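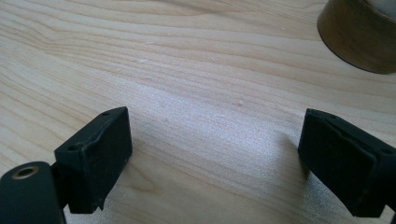 Drirnach 테이블 3041, 밝은 나무 상판의 결

# Drirnach 테이블 3041

Drirnach 3041은 거실이나 작업실 바닥에 바로 놓고 쓰는 나무 상판 테이블입니다. 상판은 옅은 색이고 모서리는 둥글게 처리했습니다. 서랍과 선반은 없습니다. 차를 마시거나 물건을 펼쳐 놓고 정리할 때, 작은 물건을 바구니에 나누어 담을 때 쓰기 좋은 단순한 형태입니다.

가격은 179,000원이며 상판과 다리, 조립용 나사, 육각 렌치가 포함됩니다. 의자와 소품은 포함되지 않습니다.

## 상판

색상은 밝은 나무색 한 가지입니다. 멀리서 보면 크림색에 가깝고, 가까이에서는 그보다 조금 진한 황갈색 결이 보입니다. 결의 모양은 제품마다 다릅니다. 가는 선이 촘촘하게 이어지는 부분이 있고 넓은 곡선이 휘어 도는 부분도 있습니다. 특정한 무늬를 골라 주문하실 수는 없으며, 결의 차이는 교환 사유에 해당하지 않습니다.

표면은 광택을 낮춘 마감입니다. 그래도 조명이 한쪽에서 들어오면 그 자리의 결이 흐려지고 희끗하게 보일 수 있습니다. 전시장에서 이 부분을 얼룩으로 보고 문의하시는 분들이 계신데, 보는 위치를 바꾸면 밝은 자리도 따라 움직입니다. 얼룩이라면 어느 쪽에서 보아도 같은 자리에 남습니다.

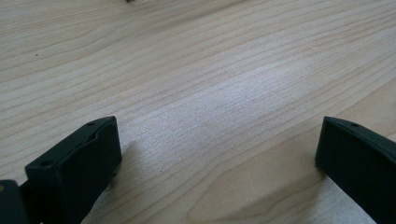
색을 맞춰 보고 싶으시면 주문 전에 견본 조각을 신청해 주십시오. 견본은 상판과 같은 재료로 만들며 배송비만 받습니다. 바닥재나 다른 가구 옆에 놓고 낮과 저녁에 한 번씩 보시기를 권합니다. 전구색 조명에서는 노란 기가 더 돌고, 흐린 날 창가에서는 분홍빛이나 회색빛이 약하게 느껴진다는 의견이 있었습니다. 견본은 반납하지 않으셔도 됩니다.

## 조립

- 상판은 조립된 상태로 도착합니다. 다리 4개만 끼우고 나사를 조이면 됩니다.
- 포장재를 펼친 바닥에 상판을 뒤집어 놓고 작업하십시오.
- 나사는 모두 가볍게 끼운 다음 대각선 순서로 조입니다.
- 전동 드라이버는 사용하지 마십시오.
- 카펫 위에서 쓰실 때는 다리 밑에 동봉된 펠트를 붙이지 않아도 됩니다.

조립한 뒤 흔들림이 있으면 먼저 바닥이 평평한지 확인하고, 그다음 나사를 다시 조여 보십시오. 대부분은 여기서 해결됩니다. 나사산이 헛돌면 더 조이지 말고 고객지원으로 연락해 주십시오. 나사와 너트는 낱개로 보내 드립니다.

## 놓고 쓰기

3041의 상판 가장자리에는 턱이 없습니다. 옆에서 손을 뻗어도 걸리는 곳이 없고 닦을 때 구석에 먼지가 남지 않지만, 굴러가는 물건은 그대로 떨어질 수 있습니다. 컵이나 필기구처럼 자리를 자주 옮기는 물건은 낮은 바구니 하나에 모아 두면 편합니다. 사진의 검은색 철망 바구니는 상판 가운데에 놓였고, 왼쪽 절반에 컵 하나가 들어가 있습니다. 옆면이 낮아서 컵을 위에서 바로 넣고 꺼낼 수 있으며, 망 사이로 나무색이 비칩니다. 바구니를 별도로 구입하실 때는 바닥에 날카로운 철사 끝이 나와 있지 않은지 확인하십시오.
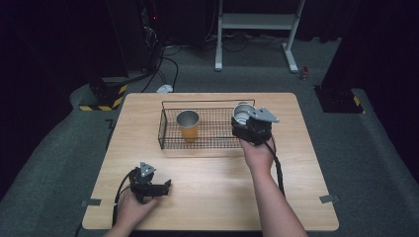 컵을 여러 개 올려 두는 댁에서는 바구니 위치를 한곳에 정해 놓는 편이 좋습니다. 무거운 바구니를 상판 위에서 밀면 긁힌 자국이 생기므로 들어서 옮겨 주십시오. 사진에서처럼 손잡이 틀이 위로 올라온 철망 바구니라면 옮기기가 수월합니다. 밑면에 얇은 천이나 코르크를 대면 더 안전하고, 코르크는 젖은 채로 오래 두지 않는 것이 좋습니다. 화분은 물받침을 꼭 쓰십시오.

## 관리

평소에는 마른 천으로 결 방향을 따라 닦습니다. 기름기가 묻었으면 미지근한 물에 중성세제를 조금 풀어 천을 적시고, 꼭 짜서 닦은 뒤 마른 천으로 마무리합니다. 물을 상판에 직접 붓지 마십시오. 연마제가 든 세제와 거친 수세미, 알코올, 아세톤은 마감을 상하게 합니다.

뜨거운 냄비나 주전자는 받침 위에 놓습니다. 컵 자국은 바로 닦으면 대개 남지 않습니다. 테이프를 붙였다가 뗄 때는 천천히 낮은 각도로 당기고, 남은 접착제는 식용유를 천에 조금 묻혀 문지른 다음 세제로 닦아 냅니다. 접착력이 강한 테이프는 오래 붙여 두지 않는 것이 좋습니다.

## 배송과 보증

주문 후 출고까지 약 2주가 걸립니다. 배송 기사가 현관 안까지 들여놓으며 조립은 포함되지 않습니다. 엘리베이터가 없는 건물은 주문서의 메모란에 층수를 적어 주십시오.

상판과 다리는 구입일부터 2년 동안 보증합니다. 사용 중 생긴 긁힘, 물 얼룩, 직사광선에 의한 색 변화는 보증에 포함되지 않습니다. 운송 중 파손은 포장 상자와 파손 부위의 사진을 함께 보내 주시면 확인 후 교환해 드립니다.

부품 및 견본 문의: Drirnach 고객지원, 담당 Lies Visser
목요일은 전화 상담을 쉬고 이메일로만 답변합니다.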